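De: Eetu Suominen
Para: lista Decorados y telones
Fecha: 24 de diciembre de 2020
Asunto: Re: Letras sobre tela negra

El mensaje anterior decía:
> Tenemos un fondo de tela negra y queremos ponerle
> letras grandes de goma espuma. Con cinta de doble cara
> se nos caen a las pocas horas. ¿Alfileres o velcro?
> Además la tela llegó doblada y está llena de marcas.

Yo usaría alfileres. El velcro tira de la tela cuando hay que mover una letra, y siempre hay que mover alguna. En el nuestro van dos filas: arriba "Fast" y debajo "UMI", con las tres letras de abajo más grandes. Cada una es de un color, con el contorno fino en otro tono, y sobre el negro se leen bien.

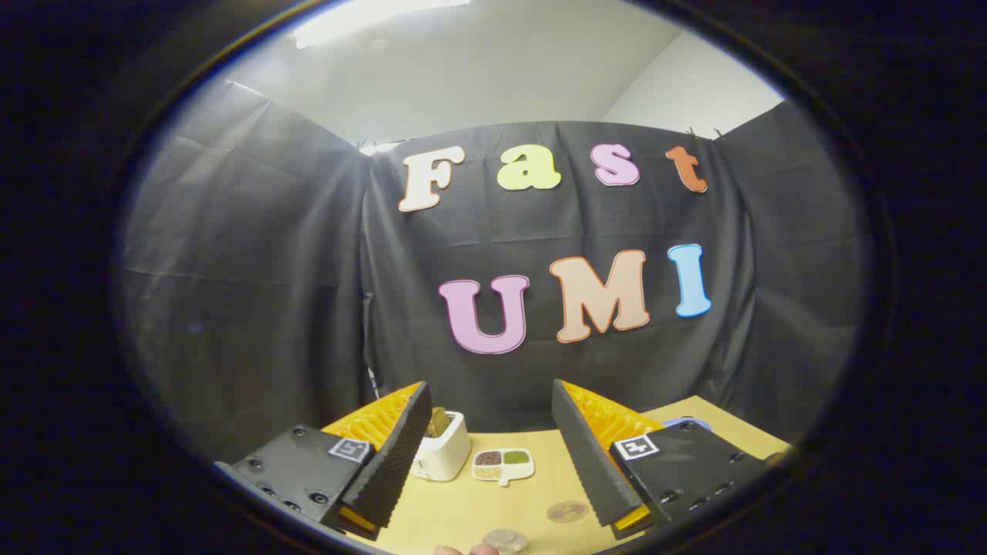
Para las letras grandes pongo 2 alfileres arriba y otro abajo, metidos en diagonal. Compré la caja de 400 de Gotovetti y sobra para varios montajes. Los de Rissanen tienen la cabeza más gruesa y se ven – para goma espuma clara no los recomiendo.

En cuanto a las marcas, plancha de vapor por el revés y colgar la tela el día antes. Algún pliegue suave queda siempre. Si la tela hace bolsa en el centro, añadid un punto de sujeción arriba antes de colocar las letras, que luego se tuercen.

Me queda tela negra de Dratberg, un retal de 23 cm de ancho. Si a alguien le sirve para remates, que me escriba.

Saludos,
Eetu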